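Progress report to the Halbridge fund, second period
Prepared by Piroska Katona, 15/09/2019

Summary
Work on the sorting task is on schedule. The main event of this period was the open day at the Clollard workshop, where we showed the two-arm station to partner firms and to people from the town. Spending stays inside the approved budget.

The open day
We sent out 30 invitations and 18 people came. Terum sent two people from its laundry services side, and Géza Kozma came for the fund. Csaba Simon ran the station and Szabolcs Csonka took questions. Each group got a short talk first, then stood at the booth while the arms worked on socks - red ones for the pink basket, white ones for the white basket.

We picked socks because visitors understand the job right away and because they are hard to grip. They fold over themselves and no two lie the same way. Several guests asked about speed. We told them that speed is not a target for this period and that we are still working on clean pickups.

Terum asked if the same setup could handle towels. Csaba said the grippers could probably hold them but that the baskets would have to be larger. We agreed to send Terum a short note on this.

Data and training
The log now holds 2,358 recorded pickups. Ilona Szabó checks them by hand and marks the ones where the fingers close on more than one item. She has asked for a second person to help with the marking, and we would like to move 500 from the travel line to pay for those hours. The request is attached to the budget sheet.

Problems
Glare from the ceiling lights makes some of the wrist camera pictures hard to use. Szabolcs is testing a diffuser. One cable order from Gavrilă came late, but we had a spare.

Next steps
- Finish marking the recorded pickups
- Send the towel note to Terum
- Hold a second, smaller demonstration in December

Photos from the Clollard station 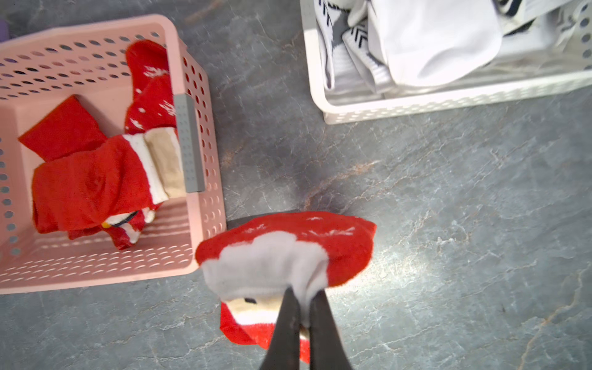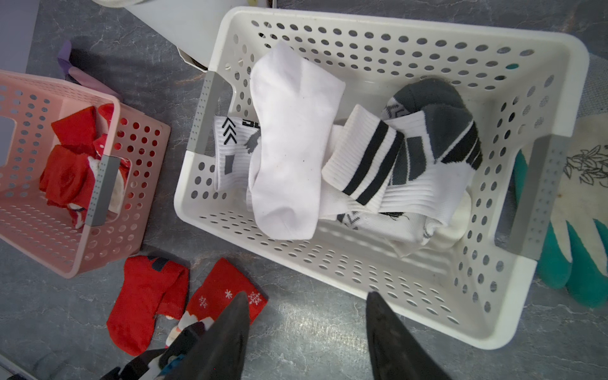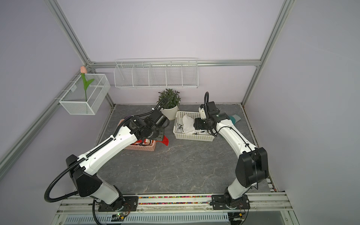

Sorting socks by color into the pink and white baskets. The last photo shows both arms on their rail.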